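Taller > Robots de mesa > Normas y buenas prácticas

Reglas de trabajo para una mesa con dos brazos robot

1 de octubre de 2022 · 6 comentarios · 485 veces compartido

Estas son las reglas que seguimos en el taller de Merstead cuando trabajamos con brazos pequeños montados sobre una mesa. No sustituyen al manual del fabricante ni a la evaluación de riesgos que exige la normativa. Sirven para el día a día y caben en una hoja pegada a la pared.

Antes de encender

Lo primero es la mesa. Se pasa un paño seco y se retira todo lo que no forme parte de la tarea: tazas, llaves, destornilladores, bridas sueltas. Los tornillos pequeños son lo peor, ruedan hasta la base y aparecen meses después dentro de una articulación.

Compruebe las fijaciones de la base con la llave dinamométrica y anote el valor en el cuaderno. Si un tornillo ha cedido dos veces seguidas, se cambia. No se vuelve a apretar el mismo.

Tire suavemente de cada cable a la altura de la muñeca. El cable debe tener holgura en toda la carrera del brazo, y la funda no puede rozar con el borde de la mesa.

La parada de emergencia se prueba al principio de cada turno, con los brazos en reposo. Quien vaya a manejar el equipo la pulsa con su propia mano y comprueba que la alcanza sin levantarse.

Pinzas y puntas de los dedos

Las puntas son piezas de desgaste. En nuestro caso las cambiamos cada 2.000 ciclos de agarre, aunque todavía parezcan buenas. El juego que más nos ha durado llegó a 3.407 y ya dejaba caer las cajas lisas.

Para revisarlas, cierre la pinza sin nada dentro y mire la junta entre los dos dedos. Tiene que verse una línea recta y fina. Si se abre hacia la punta, hay holgura o una almohadilla mal asentada.

Cuando un brazo no interviene en el paso siguiente, conviene dejarlo apartado – nunca suspendido encima de las piezas.

Las piezas se colocan planas sobre la mesa y con espacio para que entren los dedos. Con bandejas bajas y cajas pequeñas funciona bien empezar por una posición sencilla y girar la pieza después, cuando el agarre recto ya sale siempre. 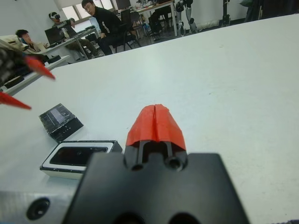

Personas alrededor

Marque en el suelo el alcance máximo de los brazos, con la pinza puesta. Usamos cinta Gestby amarilla, que aguanta bien la fregona, pero vale cualquiera que no deje pegamento.

Dentro de la marca no entra nadie con los motores activos. Las sillas de ruedas giratorias se quedan fuera también cuando están vacías.

Quien lleve gafas de realidad virtual no ve la sala. Debe trabajar sentado o en una zona despejada, y otra persona se encarga de vigilar la mesa y tiene la parada a mano. Esa persona no atiende el teléfono ni responde correos mientras tanto.

Antes de mover los brazos se avisa en voz alta. Una palabra basta, siempre la misma.

Mangas ajustadas, pelo recogido, sin cordones ni acreditaciones colgando del cuello.

Al terminar

Lleve los brazos a la posición de reposo, corte la alimentación de los motores y espere a que se apaguen los indicadores. Después se limpian las puntas con un paño apenas húmedo. Nada de disolvente: endurece la goma.

Apunte en el cuaderno los ciclos del turno, los golpes aunque hayan sido leves y cualquier ruido nuevo. El cuaderno se guarda en el cajón de la mesa y la copia se pasa a la carpeta Rorside en enero.

6 comentarios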